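The man from Bislow Feeds promised 10 per cent more milk by April. Marites had heard that one before, from his father.

"It's the molasses," he said.

"It was seaweed last time."

Pascual laughed into his tea. He had already eaten 4 of their free sausage rolls and meant to buy nothing. Outside, the marquee flapped over 196 farmers who mostly felt the same.

"We've trials from Cladberg," the man tried.
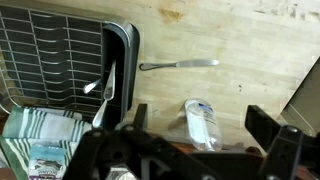

"Whose cows?" Marites asked.

He looked at his leaflet for a while. She took another sausage roll and went to find her coat.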